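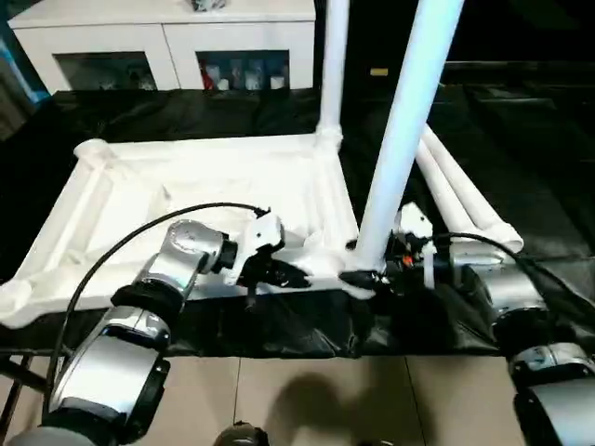 2022-10-24. Cuaderno del taller, jornada de puertas abiertas

Entrada larga porque hay cosas que quiero tener apuntadas antes de repetir la demostración en Lisari.

Tarea enseñada: montaje del bastidor de tubo blanco con los dos brazos. El rectángulo sale ya medio hecho a la mesa, con los codos puestos, y los brazos trabajan sobre la esquina delantera derecha, donde va uno de los montantes. El resto de tubos se queda suelto a la derecha, sobre el plástico negro. Elegimos esta tarea y no la de clasificar piezas porque se entiende desde la tercera fila sin que haya que explicar nada.

Público: 341 personas apuntadas en la puerta, repartidas en grupos de 20. La sala no admite más si queremos que todos vean la mesa. Con el primer grupo dejamos pasar a unos cuantos de más y los del fondo se fueron a mitad. Desde el segundo se cerró la puerta y fue mejor.

Preparación

Arranque y referencia de los dos brazos sin incidencias. El izquierdo pidió repetir la referencia de muñeca una vez, igual que en septiembre. Sigo pensando que es el conector y no el encoder. Se le cambió la brida al cable y no volvió a pasar en todo el día, pero eso no demuestra nada.

El plástico negro es el mismo de siempre. Ya tiene bastantes arrugas y brilla con los focos. Para las cámaras de muñeca el problema sigue siendo el contrario: el tubo blanco se satura y el borde entre tubo y panel interior casi desaparece. Bajamos la exposición antes del primer pase y la detección del codo delantero mejoró. El panel de dentro del rectángulo no lo tocamos. Habría que probar con uno gris mate.

Límite de velocidad al 50 por ciento durante toda la jornada. Lo pidieron los de Hurklow, que ponían la sala, y me parece bien. A velocidad completa la gente se asusta y deja de mirar las pinzas.

Pases

Primero: correcto. El brazo derecho sujeta la base del montante, el izquierdo se acerca desde el otro lado y empuja el codo. Un poco lento en la aproximación final.

Segundo: el montante entró torcido y quedó inclinado. Lo dejamos así, se explicó y a la gente le interesó más que el pase bueno. Varias preguntas sobre cómo sabe el robot que está torcido. Respuesta corta: por la fuerza en la muñeca, y no siempre.

Tercero: parada manual. La pinza izquierda iba a rozar el plástico que cuelga por delante de la mesa. Probablemente no habría pasado nada, pero con gente cerca prefiero parar. Corregida la altura de aproximación en el programa y vuelta a empezar con el mismo grupo.

Los demás, sin nada que anotar, salvo que en el penúltimo el tubo estaba poco metido de origen y se soltó al tirar. Culpa nuestra, por montar deprisa entre grupos.

Preguntas que más salieron

Si los brazos ven. Sí, con las cámaras de encima de las pinzas, y se enseñó la señal en el monitor lateral. Conviene ponerlo más alto, los niños lo tapaban.

Para qué sirve montar un rectángulo de tubos. La respuesta larga aburre. La que funcionó: es un encaje con juego, con piezas largas que se mueven por el otro extremo, y hacen falta las dos manos. Si sale con esto, otras uniones parecidas salen con menos trabajo.

Cuánto cuesta. No se dieron cifras. El visitante de Nusness insistió bastante y se le remitió al correo del taller.

Si se puede enseñar la tarea con las manos. Se hizo una prueba fuera de programa moviendo el brazo derecho en modo libre, sin público dentro de la línea. Gustó mucho. Para otra vez habría que prepararla bien — con un tubo corto y el izquierdo apagado.

Otras notas

El registro guardó 2000 muestras por pase y luego cortó. Es el valor por defecto del programa de Henriques y se me olvidó subirlo. Los pases lentos están incompletos, falta el final, que es justo la parte del encaje. Del segundo solo queda lo que apunté a mano.

Los codos de la esquina delantera empiezan a tener holgura. Separar los gastados y no mezclarlos con los nuevos, que luego parece que el brazo ha mejorado y es la pieza.

El cable del brazo derecho hace un arco demasiado alto por encima de la muñeca. No enganchó, pero en la postura de recoger tubo se queda muy cerca. Acortar o guiar.

Pendiente antes de Lisari

Subir el límite de muestras y comprobarlo con un pase entero.
Revisar el conector de muñeca del izquierdo.
Panel gris mate, pedir un trozo.
Marcar en la mesa la posición de los tubos sueltos. Entre grupos los dejamos a ojo y se nota en la recogida.
Cinta en el suelo más atrás, un paso más por lo menos.
Preguntar a Hurklow si nos prestan otra vez el soporte del monitor.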